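Mon 11 December
Posted by the Nesitz bench

Print | E-mail

Third go at the walnut hull dye and I'm finally getting a brown I like! Simmered 200 g of hulls for 3 hours, strained them through the old pillowcase (never coming clean, that one) and put in the Ginthorpe wool. The Baxter skein took it darker – no idea why, same mordant. 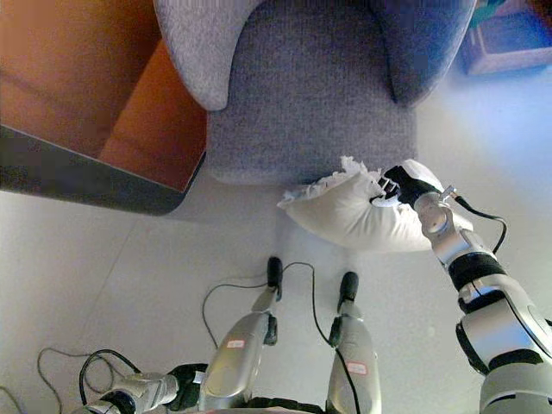

Gray armchair, orange-brown wood beside it.

Rinse water still had color in it after the third bucket, so next time a longer cool-down in the pot. Also want to try the iron again, just a pinch. September's batch went nearly black.

Comments (3)

Did you weigh the wool dry?

Yes, 200 g dry – forgot to write it down!

Save me some hulls please, Nirkholm is all out.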